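Scheduling posts or posting by hand: what I do now

Apr 20, 2022

I've been running the accounts for my small shop for a few years, and the question I get most from other sellers is whether they should schedule their posts or put them up live. I've done both for long stretches. I used Lollari first, then moved to Cerby last June, and in between I went back to doing everything by hand on my phone.

Scheduling is easier to explain, so I'll start there. You sit down once, write a batch of posts, attach the pictures, pick the times, and leave it alone. I do mine on Sunday evening. A batch is 12 posts, enough for the week on two accounts with a couple left over in case something needs to be pulled. The writing takes most of the time. The tool part is quick once you know where the buttons are.
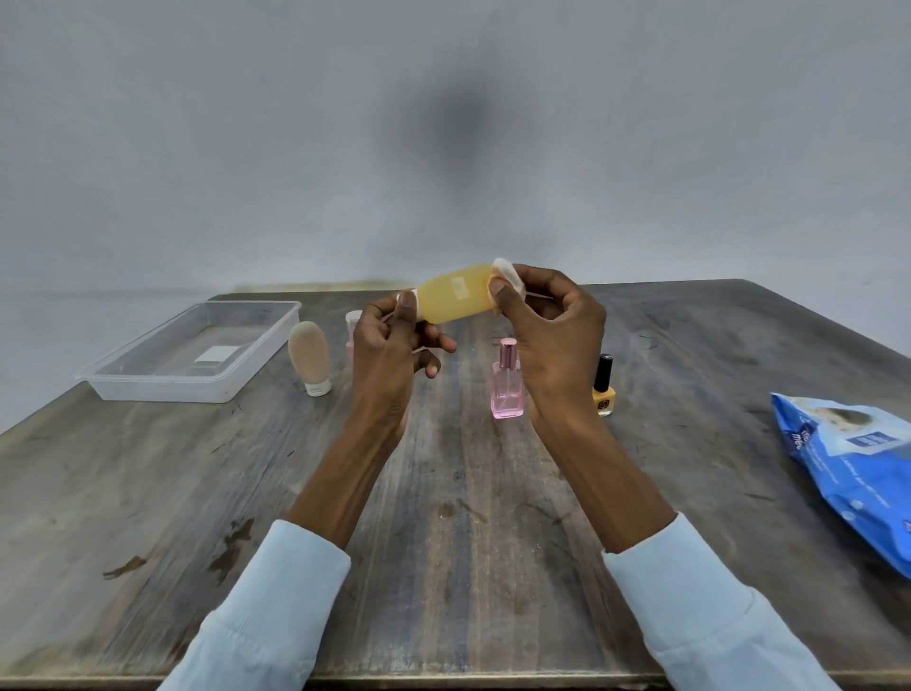 A scheduler also makes you look at your posts side by side, and that was useful to me. When I posted by hand I would put up whatever I had that day and forget what had come before it. In the calendar view I could see I had three posts in a row that all said more or less the same thing. Now I mix them. One will be a plain product picture, the next will be hands doing something on a table, like holding a yellow squeeze bottle with a bit of white cotton or tissue around one end, and the one after that will be only text. I don't have numbers to prove the mix is better. People do seem to comment on different things.

The downside is that scheduled posts go out whether or not they still make sense. Last fall I had a cheerful one about weekend plans go out in the middle of a bad storm. A customer wrote to ask if I was paying attention, and I wasn't. I was asleep. Since then I check the queue every morning with my coffee, and I keep the Cerby app on the first screen of my phone so I can pause everything if I need to.

Posting by hand has its own problems. I was always late. I'd plan to post at 9 in the morning and do it at lunch, or I'd start writing and get pulled into reading other people's posts. I also made more typing mistakes. But the replies were better, and I think I know the reason. When you have just posted something, you're there. Someone asks a question and you answer it a minute later, and then other people see a conversation going on and join in. With a scheduled post I sometimes didn't see the first question until the evening.

What I do now is a mix. The regular posts are scheduled. Anything with a question in it, or anything about a sale or a change in shipping, I put up myself at a time when I can sit with it for half an hour. I set a timer. When it goes off I close the app and go back to packing orders.

A few smaller notes for people who are choosing a tool:

Check how it handles captions. Lollari cut mine off without a warning when they were too long. Cerby takes up to 2000 characters in a draft and shows a count while you type.

Check what happens when a post fails. It will happen sooner or later, usually when a password has changed. I want an email about it. A small red dot inside the app doesn't help me if I'm not in the app.

Check the time zone before you schedule anything. I lost most of a week to this when I was staying in Guimarães and the tool quietly switched to local time.

Try the free plan for a full month. Fulden looked great to me for the first few days, and then I ran into the limit on connected accounts and had to move everything out again.

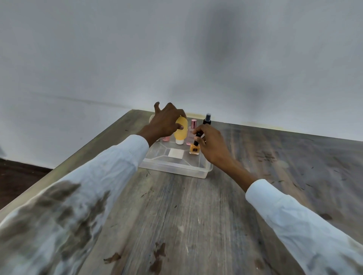
Seul-gi Hyun wrote in after my last post to say that she gave up on scheduling completely. Her sales didn't change, she said, but she stopped dreading Sundays, and her followers noticed that she was answering them again. She posts three times a week and skips it when she has nothing to say.

I think that's a fair choice. If I had only one account I might do the same. With two, I would drop one of them within a month, and it would be the one that brings in wholesale orders.

Next time I want to write about saved replies, which I've been putting off. I have nine of them and I only use the one about returns.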